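Old towers, new drives: a talk with Mateja Babić

22 Jul 2021

Mateja Babić has been taking desktop computers apart at Sterari for three years. Most of what reaches her comes from offices in Griltenville that are clearing out a back room. Last year the workshop took in 3,273 machines.

"People think the work is all screwdrivers," she says. "On these business towers a lot of it is clips. The side comes off, you lay the case down, and you can get at nearly everything from above."

The hard drive is what she cares about most. In many of the cases she sees, it sits in a plastic caddy that slides in and out of the bay.
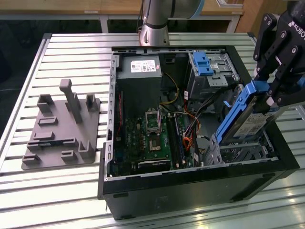

"You want it going in straight. If it's tilted it will catch on the rail, and then people push. I tell them to bring it back up and start again."

She likes blue plastic. On a lot of office machines it marks the parts you are meant to touch, and new starters pick that up on their first morning. Cables are another matter.

"Whoever built it had a tidy loom and all day to fold it. By the time I see it, someone has been in there twice and the wires are lying across the bay. Move them over first. I've seen a good data cable ruined by a caddy."

Processors and memory usually go before anything else. They are tested on another bench and kept for machines that will be sold on. The board stays in the case until Abbas Ahmadpour, who runs the sales side, decides if it is worth rebuilding.

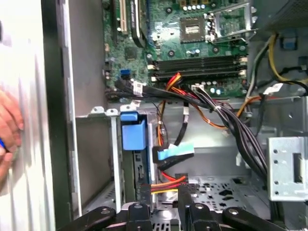 What is worth keeping

Ahmadpour is stricter than she is. "If the socket pins are bent, I don't want it," he says. "Power supplies we keep if they pass — they nearly always pass." 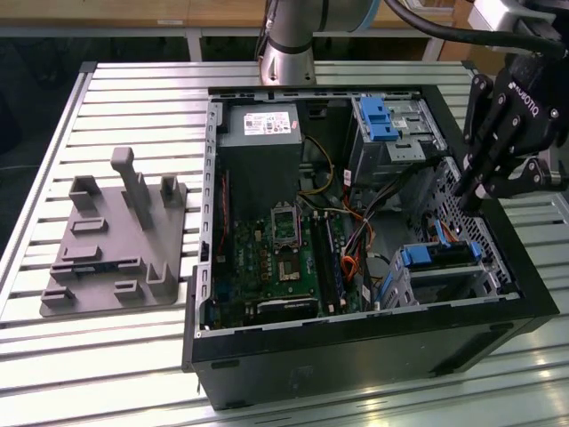
A tower on the bench, with its blue drive caddy in the bay.

Babić would keep more. She has 20 spare caddies in a drawer and no plans to part with them.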